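21 février 2022 – Cahier d'atelier, coin cuisine

Reprise du poste « mini-four » après le rangement des étagères. Table blanche rectangulaire remise au centre. Référence interne du four : Stuveck 856. Les consignes d'octobre restent valables, sauf pour la profondeur de dépose de l'assiette, à redéfinir.

Points relevés ce matin :
– charnière de porte : léger jeu, resserrée de 3 quarts de tour ;
– grille retirée, rangée dans le bac Basora ;
– ouverture utile mesurée : 28 cm. 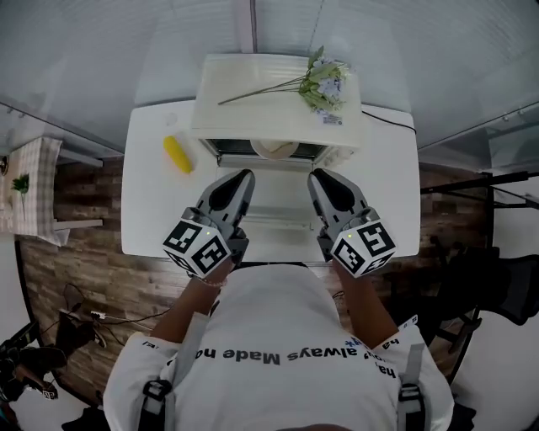
Poste mini-four, porte rabattue, assiette crème au niveau de la cavité.

Le maïs jouet reste à gauche du four. La tige de fleurs artificielles est sur le dessus ; prévoir un autre emplacement, elle glisse dès que la porte est manœuvrée un peu fort. Le cordon part à droite sur le plateau – à fixer au ruban avant la prochaine série. Étiquette blanche de l'angle avant droit : à laisser en place.

Série de 9 déposes prévue avec l'assiette crème, puis la même avec l'assiette Cirillo, plus creuse. Noter séparément les contacts avec le bord de la cavité. Feuille de relevé dans le classeur Nasov, deuxième intercalaire.

Reste à faire : patins sous le four, contrôle du jeu de charnière en fin de série.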